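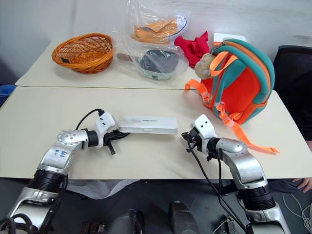
I have had a soft spot for a proper case ever since school, when Despina Moschos sat next to me with a tin that shut with a lovely firm click and I had a drawstring bag that leaked ink on everything I owned. I still think about that tin more than is sensible!

So this January I decided the drawer in the hall was going to be sorted, and sorted into cases. Long slim ones, with lids and a catch, the sort you can lay flat and stack. I tipped the whole lot out and found 4 pairs of scissors (how?), a great many pens that had given up, and a birthday card I had meant to send to Aliki Economou and never did. She has it now, and was very nice about it.

White was my choice in the end, though my sister said it would show every mark. It does, a bit. A damp cloth sees to that, and I like how clean and calm a white case looks on a pale table, especially first thing when I am only half awake and looking for a pencil.

Pens go in one, paintbrushes in another, and the odds and ends (rubber bands, drawing pins, that sort of thing) are in an old biscuit tin for now. I shall get to those once I have found the lid.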